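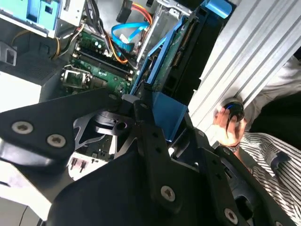

Milagros Agbayani reckons 288 demos is plenty for PC disassembly, and that I should stop collecting and start looking at how I test. I'm not so sure! I'm training a policy for taking drive caddies out of desktop towers, wrist camera only. It does nicely on the tower it learned on and goes to bits on anything else. Do I push on to 500 demos, or is she right?

Posted by Wenceslao Painemal, Sunday

Ye-seo Min
She's right, I'd say. We had the same thing on Undar (our little teardown project). I spent ages recording more of the same case in the same spot and the score hardly moved. Then I shifted the tower about between demos, turned it a bit, changed the lamps, and it got much better on cases it hadn't met. Same number of demos, just messier ones. Also have a look at how much of your picture is gripper. A big black finger over the latch hides the very bit you want the policy to learn from, so a second camera off to the side might be worth a go.

In-ho Oh
more data. always more data

Jong-dae Ma
Bit of both for me, but sort the testing first.
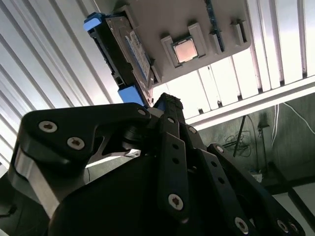 How many tries per tower should you run before you trust a score? I do 5 on each of 6 towers and write down every miss, with where it went wrong (reach, grip or pull). Split like that, you can see which step needs the new demos. Mine was nearly always the grip, so I only recorded more of those.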